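Pattern grading notes: the Rasard coat, second release

The Rasard coat pattern goes to its second release in September. Everyone who bought the first release will receive the new files at no charge, under the same download link. The changes affect the sleeve, the back facing and the layout of the printed sheets. The front body pieces and the pocket are the same as before, so anything already cut from those can still be used.

The sleeve cap has been redrawn. In the first release the ease was spread evenly between the front and back notches, which put too much fabric at the front of the shoulder in heavier cloth. Teresa Matos remade the coat in a boiled wool from Cordeiro and in a medium linen, and moved most of the ease behind the shoulder point. The total length of the cap seam is slightly shorter. The armhole has not changed, so a new sleeve can be set into an old body. Notches on the sleeve have moved; notches on the body have not. Use a double notch for the back, as before, and a single notch for the front.

The back neck facing now extends down to the level of the shoulder blade. The old facing ended just below the collar seam and tended to roll out when the coat was hung from a loop. The new piece is cut on the fold, with fusible interfacing on the whole piece. If your cloth is thick, trim the interfacing out of the seam allowance before fusing.
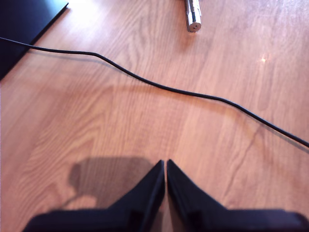

Grainline is the subject of most of the mail we received on the first release. The printed line on each piece runs parallel to the selvage, and on the back body piece it is not parallel to the center back seam. This is intentional. The seam tapers toward the waist, and if it is used as the reference the piece will be tilted and the hem will drop on one side. Measure from each end of the printed line to the selvage and adjust until the two measurements match. Cloth does not show its grain the way a wooden tabletop does, with long dark streaks that can be followed by eye, and in a felted wool there may be no visible thread at all. Where the selvage has been removed, pull gently in both directions. The lengthwise direction is usually the one that stretches less. Mark it with chalk on the wrong side before laying out any pieces.

Nap is a separate matter. For any brushed or felted cloth, lay all pieces with the hem toward the same end. The layout diagrams now come in two versions, with nap and without. The version with nap needs more cloth in every size, and the yardage table has been corrected to show both.

Print layout: the letter-size file has been rearranged so that no notch falls on a page join. Print at 100 percent, with any "fit to page" setting turned off, and measure the test square on the first sheet before printing the rest. Rui Salgado has also split the file into layers by size. Most readers can hide the sizes they do not need – a few phone apps ignore layers and will print every line. The large-format file is a single sheet and has the same layers. It is set up for print shops at 300 dots per inch.

A note on seam allowances. The pattern includes them on all edges except the hem, where the allowance is marked by a dashed line and may be altered to suit the cloth. For wool, a deep hem hangs better and can be let down later. For linen, a narrow double hem is enough. The instructions now state this on the page where the hem is sewn, and again in the cutting list.

The lining pieces for the Rasard will be released separately under the name Droldale. They fit both versions of the coat body, but only the new sleeve. Sewers who prefer the old sleeve should trace the lining sleeve from the coat sleeve, remove the hem allowance, and raise the underarm slightly so that the lining does not pull. The Droldale file will include a back pleat and a separate hanging loop.

First-release files will remain on the Drenditow download page until the end of the year, labeled "old sleeve." Please do not mix printed sheets from the two releases. The page numbers are similar and the joining marks will appear to line up on some sheets where the lines do not. The release number is printed in the lower right corner of each sheet.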